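How to leave a gig platform and take your work history with you

So you've decided to stop delivering, assembling, walking, cleaning or proofreading for an app. Good for you. Closing the account takes one button, usually gray, usually four menus deep. Getting out with proof that you ever worked there is a longer job, and the order you do things in matters a great deal.

I've used Fastlow and Surdu as the running examples, as those are the two that readers write to me about most. The steps are much the same on Pateo, with different colors.

Before you start

Set aside an evening. You'll need the email address you signed up with (the embarrassing one, in my case), access to the phone that gets your login codes, and a folder on a computer you own. A folder inside the app's own "document center" doesn't count. It vanishes when you do.

Don't tell support you're leaving. They're perfectly pleasant, but on Surdu a ticket with the word "close" in it can freeze the account while it's being looked at, and a frozen account can't download anything.

Step 1. Cash out

Move your whole balance to your bank and wait for it to land. Fastlow won't pay out anything under $2, and it keeps whatever is left below that line when the account closes. Pending tips count as balance only once they've cleared. If you have a dispute open, wait for the answer, however much you suspect you know what it'll be.

Step 2. Save the earnings records

Go to Payments, then Statements, and download every one. Fastlow shows 300 entries per page and has no "download all" link, so a person with 3,000 completed jobs has some clicking ahead of them. Put on a podcast.

Take the tax forms too. Then take the weekly summaries, even though they look like the same thing in a more cheerful font. The summaries list hours online, and the tax forms don't. A landlord or lender may want the first kind, and anyone arguing about minimum pay will certainly want it.

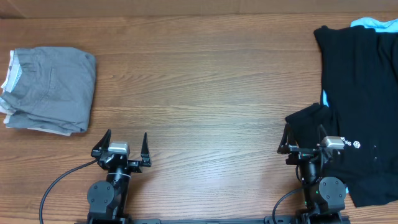

The Carnport Desk
Staff writer, work and technology

Step 3. Request your personal data

This is a separate thing from the statements. Look under Privacy for "Request my data" or "Access my information." What you're entitled to depends on where you live, but many platforms offer the same form to everyone, mostly to save themselves the trouble of checking.

Tick every box. If there's a comment field, paste in something plain:

I am requesting a copy of all personal data you hold about me, including job history, ratings, location records, messages, and any scores used to offer or withhold work.

The last part is the interesting one. You may get a real answer. You may get a paragraph about how the matching system values many signals. Keep the paragraph.

Step 4. Screenshot your ratings

Star ratings and customer comments often don't make it into the data file, or arrive as a column of numbers with no names and no dates. Open your profile as a customer would see it, scroll slowly, and capture the lot. Get the "member since" line in at least one shot. You built that reputation one doorbell at a time, and the platform's terms almost certainly say it belongs to them.

Step 5. Open the files

People skip this. Unzip the download and look inside. Check that the first and last dates match your own memory of when you started and stopped. Surdu's export comes split into parts, and if one part fails, the rest arrive without a word about it. If something is missing, send the request again while you still have a login.

Copy the folder to a second place, such as a thumb drive.

Step 6. Close the account

Now go and find the gray button. You'll be asked if you'd like to "take a break" instead. A break leaves your data, your payment details and the push notifications where they were. Choose the permanent option, pick any reason from the list, and save the confirmation email into the folder with everything else.

Then delete the app, and check your phone's settings for any location permission or subscription it left behind. Fastlow's "priority" plan is billed through the app store, so closing your account doesn't cancel it.

If you get locked out halfway

Write to the privacy address at the bottom of the platform's privacy policy. Skip the help chat, which will ask you to log in. Give your full name, the sign-up email and the phone number on the account, and keep a copy of what you sent.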